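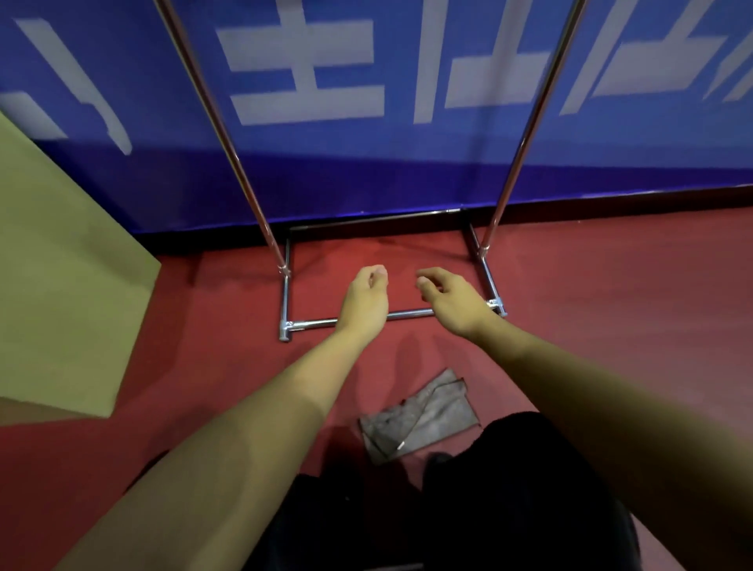
Trip Planning > Rail & Ferry

November | By our rail correspondent

The timetable for the Gosus night train fits on one side of a card. It leaves Hadthorpe at 10:40 in the evening and reaches Brovov in time for breakfast, with one stop at Tully. The distance is 176 kilometres, which a reasonable driver on a dry road would cover before midnight.

The operations planner who writes that timetable has had the job for nine years. We spoke by phone on a Wednesday, during her lunch break, and I asked first why the trip takes all night.

"Two reasons. The line is single track past Tully, so we wait there for the freight to come down. And the passengers don't want to get in at three in the morning. If I ran it at line speed they'd be standing on the platform at Brovov in the dark with nothing open."

Line speed is up to 80 kilometres per hour on the lower section and a good deal less on the grade. The route was laid out in 1895 for ore wagons, and the curves have never been eased. A modern sleeping car will go around them, she said, but the couplings complain and so do the people in the end berths.

I asked which berths to book.

"Middle of the car, lower bunk, head toward the corridor. Over the wheels you get every joint in the rail. The upper bunk moves more because it's farther from the pivot. People choose it for privacy and then write to us."

The train carries three sleeping cars in winter and one coach with reclining seats. The coach is heated from the locomotive and the sleepers from their own units, so the temperatures seldom match. She advises coach passengers to bring a blanket and sleeper passengers to bring something thin to sleep in. The thermostat in each compartment adjusts the fan and has no effect on the heater. A sign to that effect has been on order for two winters.

The long wait at Tully is the part most travellers ask about. The train is booked to stand there for an hour and fifty minutes. Doors on the platform side stay unlocked, the station washroom is open, and there is a machine that sells soup. I asked if it was safe to go for a walk.

"You can walk as far as you like as long as you can hear the horn. We sound it ten minutes before and again at two. If the freight is early we leave on time anyway – we never go ahead of the card."

And if the freight is late?

"Then everyone gets more sleep. I've put slack in after Tully for that. Most nights we stand outside Brovov for a bit, waiting for our own arrival time."

Connections at Brovov are looser than they look. The morning bus to the coast is run by a different operator and isn't held for the train, and a through ticket doesn't change that. She suggests the second bus. Luggage checked at Hadthorpe comes off the rear car, at the far end of the platform from the exit, and the trolleys are kept at the exit.

Bicycles go in the same rear car. They need a tag, bought before eight in the evening at the Hadthorpe counter. The crew can't sell one on board.

Her next timetable takes effect in spring. The stop at Tully will be shorter by twelve minutes.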